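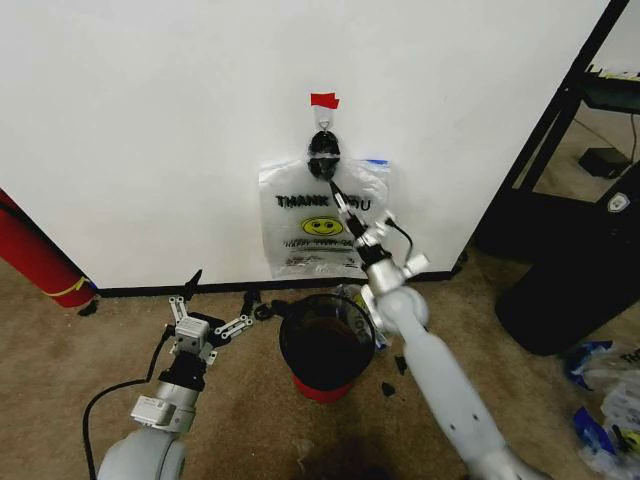
Right gripper at the knotted bag handles, wall hook station.

Datasets / Kendport / bag-hook / README

# Kendport bag-hook: equipment and budget notes

Covers what to buy before adding a second station. Prices are for planning only.

- Adhesive hooks, small, white: pack of 14
- Plastic bags with handles: 147 on hand, enough through November
- Spare fingertips, black parallel gripper: one set, right arm
- Wrist cables: order early - Zedard quotes seven weeks

The two arms carry different grippers, so spares don't swap. Set aside about $4,000 for the second pair. Montecinos handles the purchase order.

Hooks and bags are consumables. Grippers go under capital.

3 comments | 7 shares

Related
- Tidunance shelf-stocking data card
- Kendport cable spares list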